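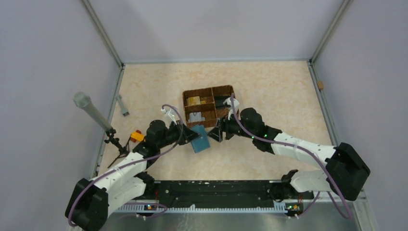
Last changed: January 7, 2022

How Do You Test a Robot's Hand?

Reading time: 5 minutes

Print this page | E-mail this page

Your hand is very good at its job. It can pick up an egg, a brick, a sock or a coin, and you hardly have to think about any of them. A robot has a much harder time. Before a robot can be trusted to tidy, pack or sort things, people have to find out what its hand can hold and what it drops.

A robot's hand is usually called a gripper. Many grippers have just two fingers that open and close like a pair of tongs. That sounds simple, but the fingers can be long or short, hard or soft, smooth or bumpy. Each kind is good at some things and bad at others.

Two arms and one basket

At the Skolten workshop in Nellville, people try out grippers by giving robot arms small jobs to do. One of the jobs is putting things into a wicker basket that is split into compartments. The picture shows two arms at work on it. The left arm is holding a flat blue object in its gripper, just in front of the basket. The right arm has a gripper finger touching the basket's corner.

A basket makes a good test. Its sides get in the way, so an arm has to come in from the right direction. Wicker also bends a little and can slide across the floor if something bumps it. One arm can steady the basket while the other arm fills it. You do the same when you hold a bag open with one hand and put your lunch in with the other.

Why flat things are tricky

Try this at home. Put a playing card on a table and pick it up using only your thumb and one finger, without sliding it to the edge. It is not easy. There is almost nothing to get hold of.

Robots have the same trouble. A gripper with thick fingers may push a flat thing along the table and never get under it. A gripper with thin fingertips can do better, but thin tips may let a heavy object swing or twist once it is off the ground. When a flat object hangs down at an angle, the arm also has to turn its wrist before the object will fit through a narrow opening.

What makes a test fair

Suppose you want to know which of two grippers is better. You can't give one of them a sponge and the other a marble. A fair test keeps everything the same except the part you are testing.

For the basket job, the rules go like this:

- Use the same objects for both grippers.
- Start each object in the same place.
- Move the arm at the same speed.
- Do the job many times, and write down every try.

The last rule matters a lot. Anyone can be lucky once. In June the workshop compared two sets of fingers, which it calls Pranero and Morrison. Each set got 407 tries with the same group of objects. The Pranero fingers are soft. They dropped fewer things, but they were slow to let go, and sometimes an object stuck to them. The Morrison fingers are hard and narrow. They missed the object more often, but they placed it more neatly when they did get hold of it.

So which one won? It depends on the job. For packing fruit you would probably choose the soft ones. For putting pens in a box you might want the narrow ones.

What counts as a drop?

People have to agree on this before they start. If an object slips but lands in the right compartment anyway, is that a success? At Skolten the answer is no — the gripper has to let go on purpose. If it leans on the basket and tips it over, that try counts as a miss as well.

All the tries are kept in a long list. The list now has 2,409 lines, and each line tells what the object was, which fingers were used and how the try ended. Misses are written down just as carefully as successes, and they are often more useful. If most of the misses happen with one object, the people building the gripper know where to look.

Test your own gripper

You will need kitchen tongs, a pair of chopsticks, a small box and five objects that won't break. Choose objects with different shapes: something flat, something round, something long, something soft and something small.

1. Put the objects in a row and mark their places with tape.
2. Move each one into the box with the tongs. Write down "yes" or "drop."
3. Put everything back on the tape marks and do it again with the chopsticks.
4. Repeat until you have ten tries for each object with each tool.

Then look for the object that caused the most drops. Could you change the tool to help? Some people wrap rubber bands around the tips of the tongs. If you make a change, start a new page and do all the tries again.

Words to know

Gripper: the part of a robot that holds things.
Joint: a place where an arm bends or turns.
Base: the bottom part that keeps the arm in place.

Related pages

How a robot arm bends
Why do robots need cables?
Soft fingers and hard fingers
What is a sensor?
Make a paper robot hand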